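Ticket opened 23/06/2022
Product: Prindance scorebook, league edition
Club: Villanueva town league (baseball)
Reported by: Graciela Tapia
Status: closed, with one item carried over

**Problem**

Season batting averages on the public page don't match the printed scorebook. Nine players are off. The worst case is a left fielder shown at .209 who should be well over .300. Pitching lines look fine. The league page is read by families and by the local paper, so the club wants it fixed before the all-star ballots go out.

**What was tried before the ticket**

- Logged out and back in
- Re-entered the box score for the opening game
- Switched from the Mekton theme to the plain one

None of these changed the numbers.

**Log**

Pulled the club's export and compared it with the scanned score sheets. Hits agree in every game. At-bats don't. The affected players all have more at-bats online than on paper, and the extra ones line up with walks and sacrifice flies.

Checked the scoring rules under League > Rules. "Count walk as at-bat" was switched on. The club says no one there touched it. The setting came in with the December import from Dretard, their old stats program, which had its own column for plate appearances. Our importer read that column as at-bats and turned the rule on to make the totals agree.

Switched the rule off and ran a recalculation. Five of the players came right at once. The other four did not.

The remaining four all played in game 43, the makeup of a rainout. That game was in the system twice, once under the original date and once under the new one. The first entry had stopped after three innings and was never deleted. Removed it and recalculated again – all averages now match the paper book.

**Career totals**

Also looked at the career page, as the club is about to honor a catcher for his 1,000 games behind the plate. His total was one too high from the same duplicate. It reads correctly now.

**To repeat the fix**

1. Open League > Rules and turn off "Count walk as at-bat".
2. Open Schedule and sort by opponent. Look for a makeup game listed next to its rainout.
3. Delete the unfinished entry, not the makeup.
4. Run Recalculate from the season menu, then reload the public page.
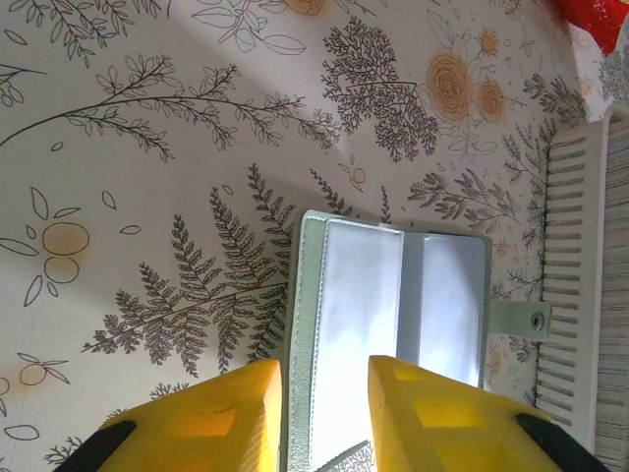 Graciela Tapia: Averages are good on my end, thanks. The catcher's total is right too. One thing left – the home run list still shows last season's order when I open it on my phone. On the laptop it's fine.

Reply sent: the phone page keeps an older copy of the leader lists until the next game is posted. Asked the club to post the next box score and check again. Home run list moved to its own ticket. Importer fault passed to the development team with the export attached.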